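House rules for a two-arm cell

1/2/23

I have been meaning to write down the rules we use on the two-arm cell at Plargate. They used to live on a sheet taped to the door, and people added to it in pen until you couldn't read the top half. I typed it up over the break. Most of this is dull. If you run a pair of arms that share a part, some of it may save you an afternoon.

The job is joining and parting gray tube couplings, one half in each gripper. We took it on in June for Arkau, who wanted to know how their coupling held up over a lot of cycles. We are at 1,963 now.

Two arms on one part

The main rule is that when both grippers have hold of the same piece, only one arm leads. The other follows and is set soft along the line of the tube. We tried having both arms drive to their own targets and got faults all day, mostly force trips on the left. A few millimeters of disagreement is plenty when the part is stiff.

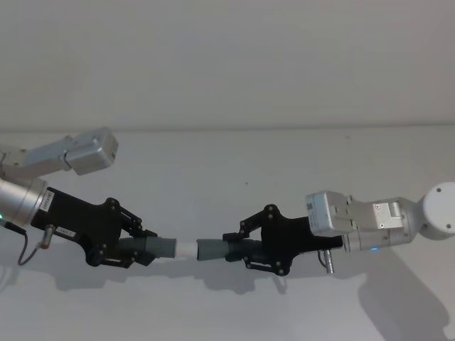
The second rule is about stopping. A stop on one arm has to stop the other, and it has to do it through the hardware chain. Do not count on a message from one controller to the other. I test this at the start of every shift, once from each side, and write it in the book. It takes 3 minutes.

After a stop, no one opens a gripper from the pendant until they have looked at how the part is sitting. If it is bowed, it is loaded. Back the following arm off in small moves first, then open.

Labels and cables

Each gripper gets a label saying which side it belongs on, and the label goes where you can read it with the arm in its normal working pose. Ours are a matched pair apart from the offsets, and we did swap them once after a cleaning. Everything ran. It just ran badly, and it took me most of a day to find out why.

Leave slack in the gripper cable, enough for the full wrist turn and a little more. Check it by hand at slow speed before the first automatic run. We replace cables at some 200 hours whether they look worn or not.

The table stays clear. Tools and cups go on the cart outside the line.

Before closing the gap

These are the steps for bringing the two halves together:

1. Run at reduced speed until both halves are in the grippers and lined up.

2. Hold there with a gap between the ends and look at it from the front and from the side. One view is not enough to judge it. 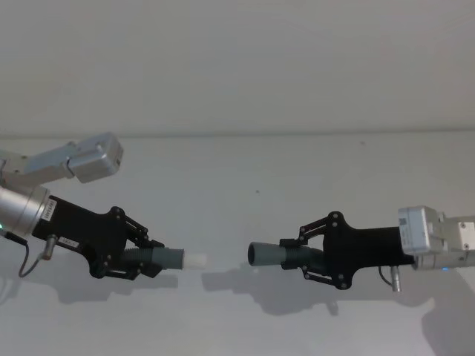 3. Zero the force readings on both arms while nothing is touching.

4. Close the gap with the leading arm only. Stop if the force climbs before the ends should have met.

5. Log the peak force, even on a bad cycle. We threw out bad cycles early on, and I had to rerun 92 of them for the report.

Metwally's manual for the cell puts step 3 before the parts are picked up. I moved it because the weight of the tube was showing up in our numbers. Check with whoever signs off your risk assessment before you change the order of anything.

The sister cell at Likstead uses the same sheet now, with a different step 1 because their feeder is on the other side. I'll post their version when they send it over.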